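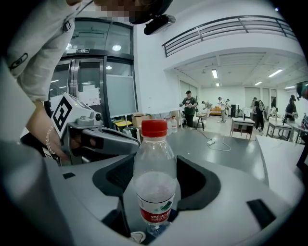
Brisell Community Hall, Holtitz Road
Drinking water and kitchen check, with comments
Date: January 21, 2022
Checked by: Sosina Negussie
Copy to: Pieter Buthelezi, building office
Last full check: August

1. Kitchen cold tap runs clear after a 2 minute flush
OK. Slight spitting at first, then steady. The aerator has been cleaned and put back.

2. Hallway drinking fountain, flow and drain
Needs work. The drain is slow and the basin holds water for a while after use. Drain cover lifted, hair and paper taken out, still slow. Pieter to look at the trap.

3. Filter cartridge under kitchen sink in date
OK. Leka cartridge, serial ending 2493. Change date is written on the housing in marker. Please write the next one on the door card too, the marker is fading.

4. Fridge temperature
OK on the dial thermometer, top and bottom shelf. Door seal has a split at the lower hinge side. Same comment as in August.

5. Bottled water stored off the floor and out of sunlight
Partly. Shelf stock is fine. One case was on the floor beside the boiler and has been moved to the pantry. Opened bottles with no name on them go out at the end of each session.

6. Hot water at hand basins
Ladies OK. Mens runs at 124 F after a minute, a bit hot for a hand basin. Mixing valve to be turned down and the tap tested again. Warning label put up for now.

7. Ice machine
Not checked. Switched off and taped shut until the Lokonau engineer has been. Do not use.

8. Outside tap shut off and drained for winter
OK. Key is back on hook 28.

9. Cups and jugs
Two jugs chipped at the lip, thrown out. Replacements are on the order sheet.

10. Cleaning products kept away from food and drink
OK. Cupboard locked. The spray bottle on the bottom shelf had lost its label and was emptied.

Open items: 2, 4, 5, 6, 7, 9
Items 2 and 6 to be done before the next hall rental. Pieter to initial this sheet when finished and return it to the kitchen folder.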